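Recording simulated demonstrations for the tidy-up task

Last updated Nov 14, 2018, by Mareike Teuber

These steps cover recording pick-and-place demonstrations in the Trotham bedroom scenes. You need a working install of the simulator and a hand controller. If you have only recorded in the kitchen scenes before, read the section on soft surfaces first.

Before you start

Open Litum and load your operator profile. Check that the controller shows as connected, then move it slowly in each direction and watch the arm on screen. If left and right are swapped, your profile was saved with the old axis settings. Delete it and make a new one.

Pick a scene from the list assigned to you. Don't record in a scene someone else has claimed, even if it looks idle. We had duplicate scene seeds all through August and it took a long while to sort them out.

Recording an episode

1. Press Reset and wait until everything has stopped moving. Balls take the longest to settle.

2. Read the instruction at the top of the window. It names one object and one place to put it. Ignore everything else in the room, but don't knock it over if you can help it.

3. Press Record, then hold still for 3 seconds. The trimming script looks for this pause.

4. Bring the gripper over the object with the fingers open. Come down at an even speed. Small corrections are fine and we want to keep them. Big sweeping searches are not useful.

5. Close, lift, move, lower, open. Back the gripper away before you stop recording.

6. Mark the episode as success or fail. Keep the fails. They go into a separate folder and the Previtis filter uses them.

Do 4 episodes, then change the camera angle from the View menu and carry on.

Soft surfaces

Beds and cushions are modelled as firm, but the contact settings are different from a tabletop. If you push a fingertip into the sheet, the arm will shudder and the episode is spoiled. Stop a little above the surface and close from there.

Clutter is part of the task. A typical bed has large things on it, such as a basketball or a guitar, and the arm has to work in the space that's left. 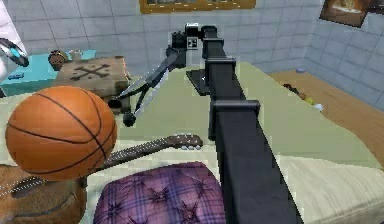

Approach from whichever side gives the fingers the most room. If the link is going to pass through a neighbouring object, back out and try a different wrist angle. Don't force it, as the solver may fling the object across the room.

Saving and uploading

Files are saved under your initials and the scene number. Run the Szewczyk checker on the folder before you upload. It flags missing frames and episodes with no pause at the start. Fix or delete anything it lists.

Upload to the shared drive, not by email. The current set has 2363 episodes, and the index is rebuilt overnight, so new files won't show up in the count until the next morning.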